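Home cooks wanted for my lunch study, Brindton

I'm after 21 people who make their own lunch most days and don't mind me being nosy about it! I'm writing up how folks in Brindton eat at midday (leftovers, toast, a piece of fruit over the sink, all of it counts) and I'd love yours in there.

You'd keep a food diary for 2 weeks in November, then have a 30 minute chat with me at the Arruda Rooms on Dostbridge Road. Spelling doesn't matter, and neither does fancy cooking. My own diary is mostly cheese.
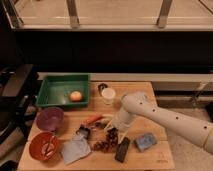
Shift workers, please do put your hand up, as I'm short on you lot. Everyone who finishes gets a $30 Brelum grocery voucher. You need to be over 18 and living locally. Drop your name in at the Arruda front desk by 3 Nov 2018.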